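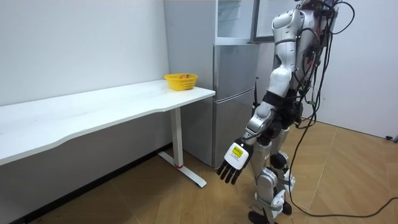
Home | Handouts | Lab hours | Contact

Handout 7 – working around the humanoid
Posted 2021-08-10 by the Troltstead lab teaching desk

Read before the practical. Most of this is the Hevdale house rules, shortened.

Before power-on
– E-stop in somebody's hand. Not on the table, not in a pocket.
– Second person in the room, always. No solo runs, not even "just one grasp".
– Walk the cable. Trailing lines go behind the robot, never across the side you stand on. Slack enough for the whole planned route.
– Check back connectors are seated. Loose loops get tied up before the legs are enabled.

Distance
Stay outside arm's reach plus one step. Legs enabled = treat it as able to fall in any direction. Over 30 kg, so do not try to catch it. Let it go down, hit stop, then wait 20 seconds before you go near.

Kitchen tasks
– One object on the worktop to start with. Add more only after a clean run.
– Fridge doors: agree beforehand who closes them. Nobody reaches in while the arm is live.
– No glass. No knives. Soft fruit is fine, wipe the fingers afterwards.
– Speed cap stays on for teh first 11 trials, see Kassa sheet.

Logging
Every stop goes in Josura, incuding the dull ones. Time, task, who pressed, what it was doing. A near miss counts as a stop.

Still to cover: battery handling, lifting frame. January group gets those first.

Questions – lab desk, Troltstead | © Troltstead | Back to top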